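An afternoon with the folding software at Wimville

The Wimia open house ran from lunch until the coffee gave out, and I spent most of it with the people who write software for laundry. They had passed over the fancy demo floor for a sofa cover in wedding red. Their perception stack, Mwaipopo, has to find a gray shirt's hem on cloth shouting in white characters. I have lost socks on plainer backgrounds.
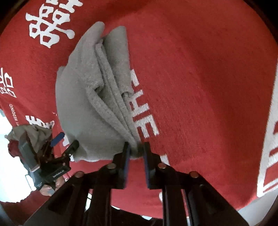
What the planner does with a corner

Atusum, the planner, proposes 5 grasp points and throws most of them out. Corners it likes. Collars it treats the way I treat tax forms. A replay tool lets you scrub through a fold and see which layer the model believed was on top, and it was wrong with great confidence in 3 of the runs I watched. 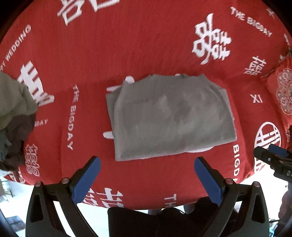 The control loop gets less attention on the tour, so I asked. Gripper width is logged with every pose, and some 40 folds go into each evaluation batch. A retrain takes 20 hours, during which the team argues about sleeves. Trousers are planned for June. I was offered a fitted sheet to try on my own and went to look for my coat.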